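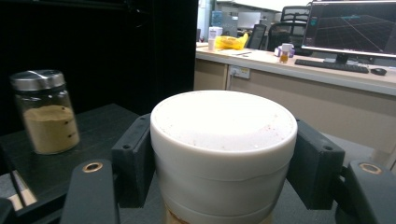 4. Refitting the fingers on the Kesiren hand-held gripper

1. Move the carriage to fully open and lay the tool on its back.
2. Loosen the two screws on top of each finger. Put them in a cup. They are black, and so is most of the furniture.
3. Slide on the new fingers, flat faces inward, and run the screws in finger-tight.
4. Hold the tool over a bare stretch of desk and compare the two sides.

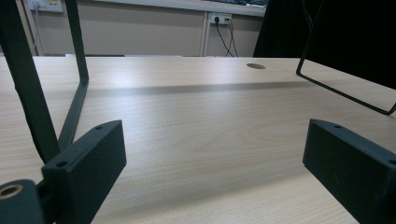
Fig. 4-1. Fingers apart, screw holes facing up.

5. Snug the screws, alternating sides.

CAUTION: Snug means snug. Mirko Costa has a drawer of cracked fingers and will show it to you.

6. Bring the fingers up on either side of a small jar. Check that both inner faces meet the glass together when you close.

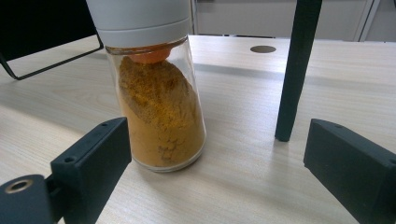 Fig. 4-2. Open on a spice jar with a grinder cap.

NOTE: If one finger arrives first, go back to step 3. Pushing the jar over to meet the other one is not an adjustment.

7. Wipe the brass bushings with a dry cloth. No oil, whatever the old Priretti manual said.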